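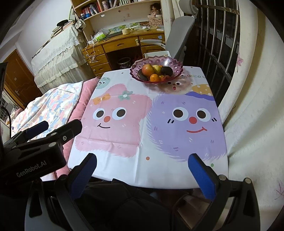
Last changed: March 22, 2022

From: Jennylyn Aquino
To: Fleltstead Home Sewing list
Subject: Re: Getting fold lines out of a printed tablecloth

Rodel Marquez wrote:

> I bought a length of printed cotton blend from Gridia in February to make
> cloths for the kids' tables at the hall. It came folded flat in a packet
> and the creases will not shift. I have washed it once at 40 and hung it
> on the line. The folds still show from across the room. I am nervous
> about ironing on the print side. The print feels like it is sitting on
> top of the cloth and I don't want it to stick to the iron.
>
> Also, has anyone worked out a hem that doesn't pull? Mine ripples on
> the two short sides and lies fine on the long ones.
>
> Rodel

Rodel,

I have had the same trouble with packet-folded cloth. A wash on its own doesn't do much for it. The folds get pressed in under the weight of the stack, and they may have been in there for months before you bought it.

What works for me is steam from the back. Lay the cloth print side down on a clean towel. Put a damp pillowcase over the crease and press straight down with a medium iron. Count to five, lift, move along. Don't slide the iron. Sliding stretches the weave next to the fold and then you have a crease with a wave beside it. Do one fold the whole way across before you start on the next, and leave the cloth flat until it is cool. If you pick it up warm the line comes back.

Test a corner first. If the print feels tacky when you turn it over, turn the iron down a step and use a thicker towel. I did one cloth where the reds were fine and the black outlines went shiny. That one was a Bayram print, so yours may behave differently.

If there is still a faint line after two rounds, mix one part white vinegar to two parts water, dab it along the fold from the back, and press again. Check the corner for color first. The smell goes after a rinse. I wouldn't use spray starch before this. It sets the crease, and then you have to wash it out and start over.

On the hem: the short sides run across the width of the fabric, and on most cottons that direction has more give. The presser foot is pushing the top layer ahead of the bottom one. Three things to try, in the order I would try them:

Lengthen the stitch. I use 3 for a tablecloth hem.
Ease off the presser foot pressure if your machine has a dial for it.
Pin every couple of inches and don't pull from behind.

If you have a walking foot, skip all that and use it. I got mine secondhand from Jurnov and it has paid for itself on quilt backs alone.

Check that you are cutting straight, too. Printed cloth is often a little off grain, and if you follow the pattern you can end up cutting on a slight slant. A slanted edge will ripple whatever you do at the machine. Pull a single thread across the width and see how far it drifts from the print. If it is under half an inch I follow the print, as people notice a crooked picture before they notice the grain. Over that, I would take it back.

For corners I miter on anything that will be seen up close and just fold twice on the rest. Kids' tables get the double fold.

How deep are you making the drop? Ours is 11 inches on the long sides and that is too much for small chairs. It ends up in laps and gets dragged. If I were cutting again I would go to eight.

I have most of a spool of white polyester thread left, the 700 yard size, and you can have it if you are coming on Tuesday. I can bring the walking foot as well if you tell me whether your machine is low shank or high shank. It should say in the manual, usually on the page with the needle sizes.

Jennylyn

--
Fleltstead Home Sewing list
To leave the list, send a blank message with "unsubscribe" in the subject line.
Message 624 in the archive. Previous in thread | Next in thread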